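Notes from the practice kitchen: what counts as a grasp?
By the Ceren newsletter desk
March

I've spent most of this month rewriting our house rules for simulated kitchen runs, and I have to say I've enjoyed it far more than I expected to. The old sheet had grown to 21 rules, two of which flatly contradicted each other (sorry, Koditz team, I know you'd been following both!).

The one that causes the most arguments is the rule on thin handles. We used to log a grasp as soon as the handle was between the fingers, and of course that's far too generous. Between the fingers is where a grasp starts. The new wording asks for contact on both inner faces, then a short lift, then a hold, and all of it has to be in the log before anyone ticks the box.

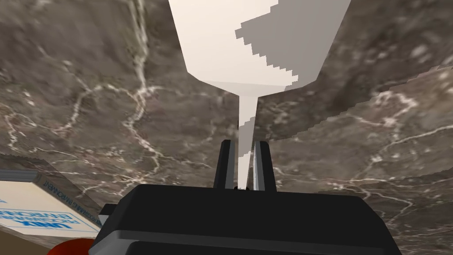 Beaudoin wrote in to say that the hold time is still too short, and that a slim stem can slide a long way in two seconds without the log noticing. They'd like it doubled, and they'd like the slip written down as a distance as well as a yes or no. I'm coming round to the second part. The first would make our overnight batches painfully slow, so I've put it down for Wednesday's call.

Next on my list is clutter. It's so tempting to clear the worktop before a test and put things back once the numbers look nice – I've done it myself – but a score from a bare counter tells you very little about a busy one. So from now on the layout gets fixed and saved before the first run, small items and all, and if you move anything you start a new set. We also want both arms in the report, even when only one has a job to do. A spare arm still needs somewhere safe to wait, and almost 75 per cent of the Sketitz reports left it out altogether.
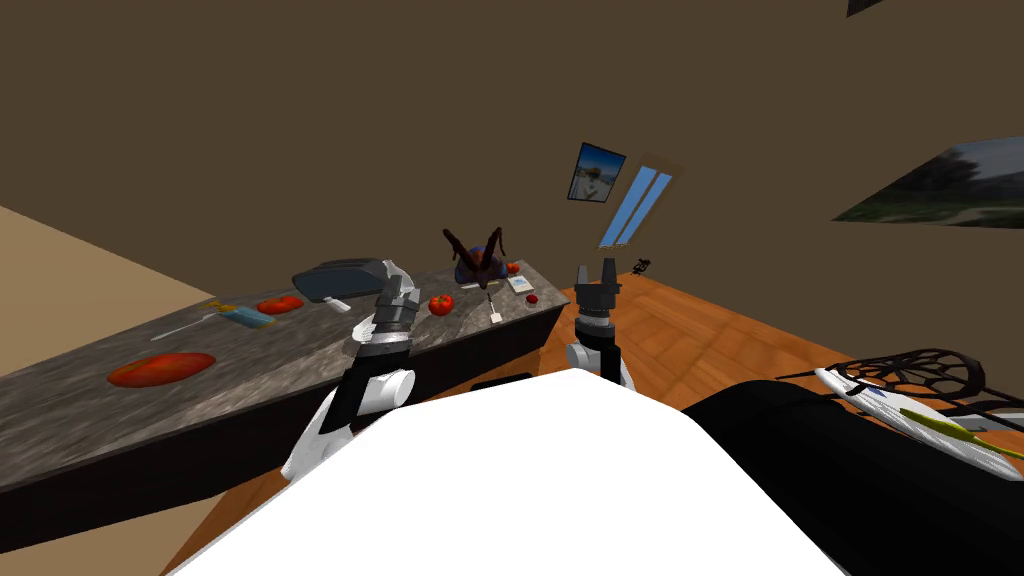

Sending in your comments

The draft is on the shared drive and I'd love to have your scribbles on it, the ruder the better. Please put the rule number at the top of each note, as I got in a terrible muddle last time.

Recent items
Naming your log files so other people can find them
Koditz: a first go at shared scoring
When to stop a run early
Sketitz reports, a reader's guide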